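Drustwood Learning Kitchen: Tabletop Gallery

The Learning Kitchen at Drustwood lends tableware and play food to local classrooms.
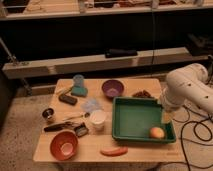 Items are issued for up to four weeks and are listed by table setting. The next lending period opens in April.

Bowls: one purple with a lighter interior, and a larger orange-red one with a pale cream interior.

Green tray: rectangular and shallow, with sloped sides. A round, peach-colored fruit rests inside.

Cups: one white, one translucent light blue. The blue cup is kept with the teal-green sponge.

Requests for this setting should be addressed to Renu Tomar, Lending Office.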